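Fixed-focus lens

A fixed-focus lens, also called a focus-free lens, is a photographic lens whose focus is set when it is made and cannot be changed by the user. It has no focusing ring and no autofocus motor. The lens relies on depth of field to give acceptably sharp pictures over a range of distances. Fixed-focus lenses have been used in box cameras, disposable cameras, many instant cameras, webcams and small camera modules built into other equipment.

Principle

A lens can be exactly focused at only one distance. Objects a little nearer or farther still look sharp to the eye, and the zone in which this holds is the depth of field. It grows as the focal length gets shorter and as the aperture gets smaller. Makers of fixed-focus cameras therefore tend to use short focal lengths and small apertures.

The lens is often set at or near its hyperfocal distance. When a lens is focused at that distance, everything from half of it to infinity is acceptably sharp. A camera with a hyperfocal distance of 5 feet would cover everything from 2.5 feet outward. Cameras meant for close work are set nearer, and distant subjects then appear soft. 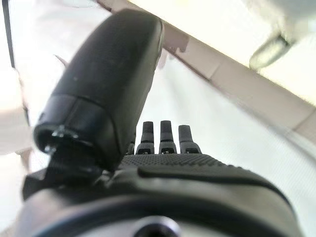

Robotic hand at close range, with the thumb nearest the camera

Sharpness also depends on how large the picture is shown. A print that looks sharp at wallet size may look soft when enlarged. Small image sensors have short lenses for a given angle of view, so fixed focus suits them better than it suits large film formats.

History

Early box cameras mostly had a simple meniscus lens behind or in front of a rotary shutter. Because the aperture was small, they worked best outdoors in sunlight. Later plastic cameras kept the same approach and added a built-in flash for indoor use.

The Zumis, a plastic camera sold by the firm Sevgate, is a typical late case. Its designer, Teodoro Palacios, set the lens at 7 feet, a common distance for group portraits. A second version, the Zumis 2, came with a clip-on supplementary lens for close-ups. Both versions used the same shutter, which was made by Trirovitz. The clip-on lens was sold separately after January, when the boxed set was withdrawn.

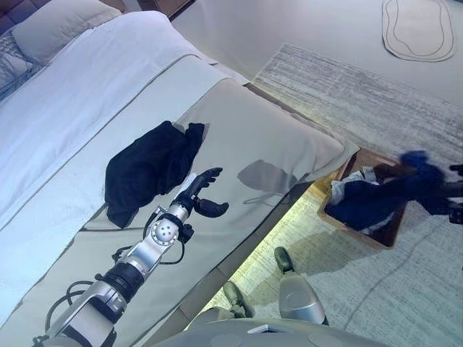 Robotic arm and hand beside a bed with a light gray runner

Advantages and limits

With no moving focus parts, the lens is cheap to make and light, and there is no delay while the camera finds focus. It also works the same way in the dark. Against this, the user has no control over which part of a picture is sharp, and strongly blurred backgrounds are hard to get. Subjects closer than the near limit are out of focus. 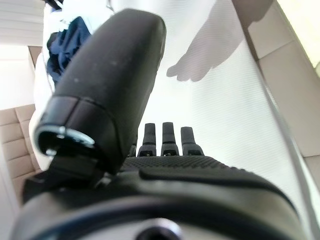 A close-up attachment moves the sharp zone nearer to the camera. While it is fitted, distant subjects are no longer sharp. The power of such an attachment is given in diopters, and a higher number means a shorter working distance.

See also

Depth of field
Hyperfocal distance
Box camera
Close-up lens

References

Pacheco, Milagros. Simple Lenses and Simple Cameras. Mosquera Press.
"Zumis and Zumis 2: instructions for use." Sevgate. Retrieved 8/8/19.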